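Rikesmont's winter film series goes back to the age of the floppy disk this November, with an evening of classroom reels and training films about home computers. Most of them haven't been shown to an audience in decades, and we can't wait to thread them up!

The program comes from the Wattimena collection, a set of 16mm prints that a school district cleared out and Clullarer took in last spring. Running time is 90 minutes, with a short break. Look out for "Meet Your Skosell," a cheerful guide to a desktop machine that sold only 506 units – it has a theme song, and the theme song has a key change. 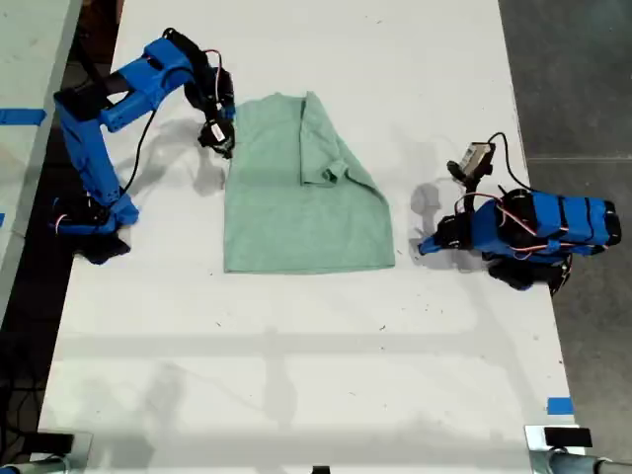 Do I need to know anything about old computers to enjoy it? Curiosity is plenty, and each reel gets a short spoken introduction before it runs.

"I found a can marked 'typing, misc.' and inside was a puppet explaining what a modem does," said Teguh Lubis, who put the program together. "I watched it three times that afternoon, then called everyone I knew."

Projectionist Dexter Quintanilla will run the prints on the house machine and stay afterward to talk about splicing, faded color and the smell of vinegar (bring questions, he loves them).

Doors open at 6:30 p.m. at the Clullarer screening room in Rikesmont, and the first reel starts at 7. The room has 43 seats. Tickets are available at the door.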